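Kondholm Residents' Association
Minutes of the April meeting, common room, start at 18:00

1. Minutes of the last meeting
The minutes were read and accepted with one correction: the bicycle room is cleaned every second week, not every week.

2. Heating
Altton checked the boiler in the north building. The pump is old but it can work one more winter. Their offer for a new pump was found too high, and the board will ask Dudás for a second offer before the next meeting. Residents on the top floor said again that their bedrooms are cold in the morning.

3. Clothes exchange
The exchange will be held in the common room in the first half of May. Each household may bring up to 5 pieces, clean and without holes. Coats and sweatshirts should come on a hanger, other things folded in a bag. Shoes are not accepted this year.

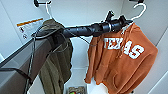

Clothes that stay after the exchange will go to the charity shop in Clevora. It was asked if children's clothes can have their own table. The meeting agreed to this. The board will borrow 2 more clothes racks from the school.

4. Laundry room
The booking list is often full in the evening. It was proposed to make each booking shorter, from 90 to 60 minutes. There was a long discussion, because one wash with drying does not fit in this time. The proposal was not accepted. Residents are asked to cross out their name if they do not come.

5. Other questions
The lamp at the gate is still broken. The key for the garden shed is missing, and who has it should put it in the board's mailbox.

The next meeting will be in June, same room and same hour.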